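**Tópico: Caixas transparentes com tampa de bambu - vale a pena ou é só bonito?**
Secção: Arrumação e Organização

---

**pinhal_norte** escreveu (Jun 29, 2023):

Boas a todos. Ando a reorganizar o canto das miudezas e queria opiniões antes de comprar mais. Neste momento tenho uma caixa de plástico transparente com tampa de bambu, um frasco redondo com tampa de rosca e um cesto de metal preto pendurado na parede, onde vão parar os snacks. As peças coloridas estão no frasco.

Deixo duas fotos. 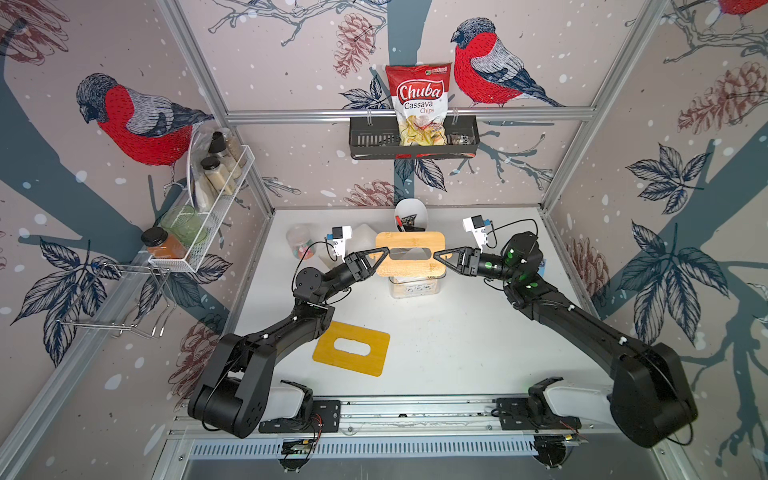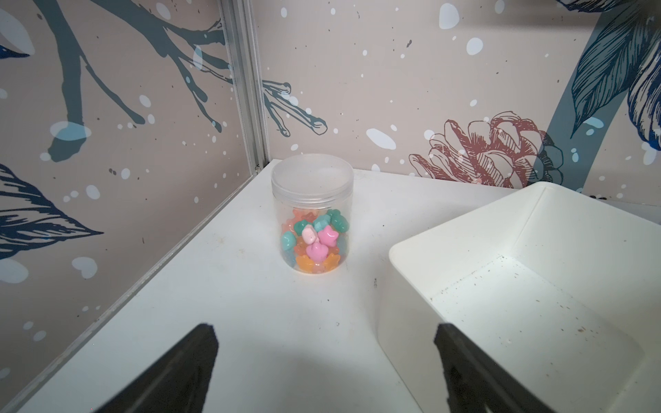

*Primeira: a caixa e as tampas de bambu, com o cesto na parede. Segunda: o frasco com as peças e a caixa branca aberta ao lado.*

As dúvidas são estas:

1. As tampas de bambu aguentam-se ou empenam ao fim de um ano?
2. O rasgo no meio da tampa deixa entrar muito pó?
3. Compensa passar tudo para frascos de rosca?

O orçamento não é grande. Vi conjuntos da Pamilitz e da Gastard e não percebo a diferença de preço.

---

**marmelada36** escreveu:

Tenho tampas dessas desde novembro, na despensa. Uma empenou um bocado, a que ficava por cima da máquina de café, as outras estão direitas. O vapor dá cabo delas. Numa prateleira seca não vejo problema nenhum.

O rasgo deixa entrar pó, sim. Para lápis e canetas não faz diferença. Para comida sem embalagem não usava.

---

**tio_da_garagem** escreveu:

O bambu é dinheiro mal gasto. Pagas a tampa mais cara do que a caixa e depois não podes empilhar nada pesado em cima porque escorrega. Tenho 36 caixas na garagem, todas com tampa de plástico de encaixe, e empilho até ao tecto.

Quanto ao frasco, concordo. Rosca fecha melhor do que qualquer tampa pousada.

---

**pinhal_norte** escreveu:

> não podes empilhar nada pesado em cima porque escorrega

Não faço conta de empilhar. A prateleira só leva uma fila e o que me interessa é abrir e fechar depressa, por isso o rasgo dá-me jeito para meter os dedos.

marmelada36, obrigado pela dica do vapor. Isto fica longe da cozinha.

---

**linho_cru** escreveu:

Discordo do tio_da_garagem. Uma garagem é uma coisa, uma prateleira que se vê todos os dias é outra. Se as caixas me agradam, arrumo mais vezes. Comigo funciona assim.

Em relação à segunda foto: a caixa branca aberta tem pintinhas escuras no fundo e nas paredes de dentro, mais junto à borda de trás. Eu começava por aí, antes de comprar seja o que for. Um pano húmido e um pincel para os cantos chegam. Caixa branca mostra tudo.

E o papel de parede é muito giro, com os pássaros de peito vermelho e as pinhas. Onde se arranja?

---

**pinhal_norte** escreveu:

Tens razão, a caixa branca precisa de limpeza. Fica para este fim de semana.

O papel comprei numa loja que entretanto fechou, era um resto de colecção. São dom-fafes. Já procurei mais um rolo para o corredor e não encontrei.

---

**tio_da_garagem** escreveu:

Caixa aberta junta pó, com ou sem bambu. Põe-lhe uma tampa e acabou a conversa.

---

**sopa_de_letras** escreveu:

Sobre os preços. Comparei as duas marcas no mês passado, com as caixas na mão. As da Gastard têm o plástico mais grosso e a tampa entra com folga igual dos dois lados. As da Pamilitz são mais leves e a tampa dança um pouco. Para canetas e saquetas, as mais baratas servem perfeitamente.

Há ainda a Bélanger, que vende as tampas à parte. Isso interessa a quem já tem caixas, mas é preciso medir por dentro e por fora, porque a tampa tem um rebaixo por baixo. Eu medi só por fora e tive de devolver.

---

**marmelada36** escreveu:

As da Bélanger são boas mas demoram a chegar. Esperei 6 semanas.

---

**linho_cru** escreveu:

Para o bambu: óleo mineral próprio para tábuas de cozinha, uma camada fina, deixar uma noite e limpar o excesso. Faço isso duas vezes por ano. Azeite não, que fica pegajoso e ganha cheiro.

---

**tio_da_garagem** escreveu:

Ou seja, uma tampa que dá manutenção. Fica registado.

---

**linho_cru** escreveu:

São cinco minutos, homem. Demoras mais a escrever aqui.

---

**sopa_de_letras** escreveu:

Quanto à pergunta 3, eu não passava tudo para frascos. O frasco redondo é óptimo para peças pequenas como essas, as flores e os corações, porque se vê o que lá está e despeja-se bem. Para um marcador já não serve, e para saquetas também não, ficam dobradas. E frascos redondos lado a lado desperdiçam muito espaço na prateleira. Um ou dois, no máximo. O resto em caixas rectangulares.

O marcador que está na taça branca também ia para a caixa com tampa.

---

**pinhal_norte** escreveu:

Faz sentido. O marcador e a saqueta estão na taça porque ainda não decidi onde os pôr, mas vão para a caixa.

E o cesto da parede, alguém usa para pacotes de snacks? O meu leva um pacote de chips de mandioca em pé sem problemas. Pensei comprar um segundo igual.

---

**marmelada36** escreveu:

Uso dois, um da Wustent e outro sem marca. Pacotes leves, tudo bem. Não ponhas lá latas, o meu descaiu de um lado e tive de o voltar a prender. Se o teu está preso a uma calha, podes correr o segundo para o lado e ver onde dá mais jeito antes de decidir.

---

**tio_da_garagem** escreveu:

Nos cestos concordo com ela. Tudo o que sai de cima da mesa é bem-vindo.

---

**pinhal_norte** escreveu:

Então fica assim: fico com as tampas de bambu e dou-lhes óleo, mantenho o frasco para as peças, limpo a caixa branca e compro mais um cesto. Das caixas levo duas da Gastard para experimentar. Se a tampa não assentar bem, aviso aqui.

---

**sopa_de_letras** escreveu:

Mede a altura da prateleira com a tampa posta. As da Gastard são mais altas do que parecem no catálogo.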